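Closing the fingers on the Mirken gripper kit

Before the first task, teach the gripper its closed position. Open the Mirken panel, choose Fingers, then Close slow. Keep your hand away until the motor stops.

Look at the tips from the wrist camera. The two fingers should meet in one thin line – if one tip stands ahead of the other, loosen its screw and start again.
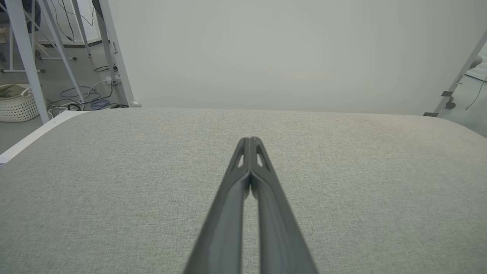

Ayanda Mabaso writes that on her kit the zero was lost after each restart, until she pressed Save two times.

Press Save, wait for the beep, and repeat the closing 3 times.

Mirken kit help – questions to Catherine Halliday – Back to top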